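About Us

Proltville Table Tennis started in a rented room over a tire shop with 2 tables, one of which leaned. Players who grew up on the leaning table still have a very strange backhand. We have since moved to Fusov Street, where the floor is level and there are 5 tables, all of them bolted, braced or otherwise talked into standing straight.

We are a club and a shop, in that order, although the shop pays the electric bill. The club is open every evening except Sunday. The shop keeps the same hours, plus whatever part of the afternoon Baoshan Yu feels like being here, which in winter is most of it.

What we sell

Paddles, rubbers, balls, nets, shoes, glue, edge tape and a bin of headbands we ordered in 2014 and expect to pass on to our grandchildren. We will glue your rubber to your blade at no charge if you bought both from us. If you bought them online at midnight after reading 300 posts about spin, we will still glue them, for $5, and we will try not to sigh.

Beginners ask what the best paddle is. The best paddle is the cheap one by the register until you can keep a rally going for a minute. After that, come talk to us. Most people who come in asking for something faster leave with something slower and start winning more games, and then they come back next year asking for something faster.

You can try any of the demo paddles before you buy. Leave your car keys at the counter. We used to ask for a driver's license, but people forgot their licenses and went home. They tend to remember the car. 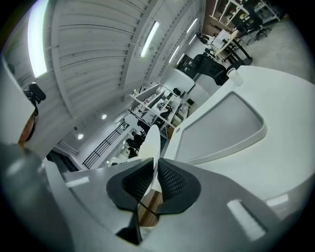
Gu wrote to us in June to say that our page promised a friendly club and that on a first visit a ten-year-old had beaten her in three straight games without saying one word. We looked into it. The ten-year-old says she said "good game." Gu has since joined, plays Tuesdays, and has taken one game off the child, which she has asked us to mention.

Playing here

Drop-in is $5 for the evening. You sign the sheet, you put your name on the board, and you play whoever is above you. Winner stays on for 2 matches and then sits down, a rule we brought in because of one person, who knows who he is and took it pretty well.

Members pay by the month and don't wait for the board before seven. After seven everyone waits. Juniors under 14 play free on Saturday mornings if a grown-up stays in the building. The grown-up does not have to play, but there is usually a spare table and a parent who says they used to be pretty good in college.

League night is Thursday. We have three divisions, called A, B and Plenaton. The last one is named for the diner next door, which sponsors it with pie. Players have been known to lose on purpose to stay in Plenaton, and we have chosen not to investigate.

Coaching

Baoshan teaches one-on-one lessons and a Monday group for adults. He will watch you hit 100 forehands before he says anything, and then he will talk about your feet. Bring water and shoes that don't leave marks. Running shoes are allowed for your first lesson and discussed at your second.

Finding us

We are on the corner of Fusov Street, entrance on the parking lot side. The front door is painted shut and has been since before us. If the lights are on, somebody is playing and can't hear you knock — just come in and shut the door behind you, the draft moves the ball.

Page last updated November 11, 2021. The prices are right. The headbands are still here.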